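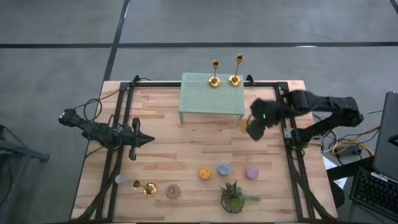
Service Notice: Barine Two-Arm Tabletop Cell

Applies to cells supplied with the Dovex gripper and control software earlier than release 2.2. Owners are asked to read this notice before the next powered session.

Barine has received reports of a gripper closing without command after an emergency stop is released. The fault originates in the Dovex gripper controller, which may retain the last position request through the stop.

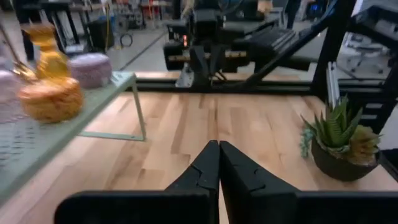
The fault presents a pinch hazard at the fingertips. Closing force can reach 110 newtons, and the fingers may move up to 15 seconds after power is restored. A gripper that is already fully closed, with its tips together over the bare wood, has no further travel and is the required position for restart. Cells left with the fingers open should be treated as live until the arm supply has been disconnected.

Until the update is installed, operators must keep hands outside the rails whenever the stop is released, and must not retrieve objects from the tabletop

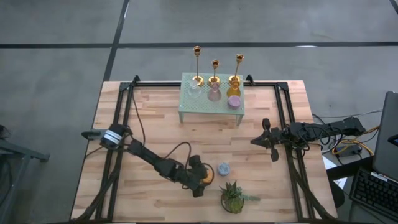
or adjust cables while either arm is powered. The stop button alone is not an adequate means of isolation.

Release 2.2 is available to registered owners from April. Cells purchased through Emgate will be updated by the Emgate service desk at no charge. Please have the serial number of each gripper available when requesting service.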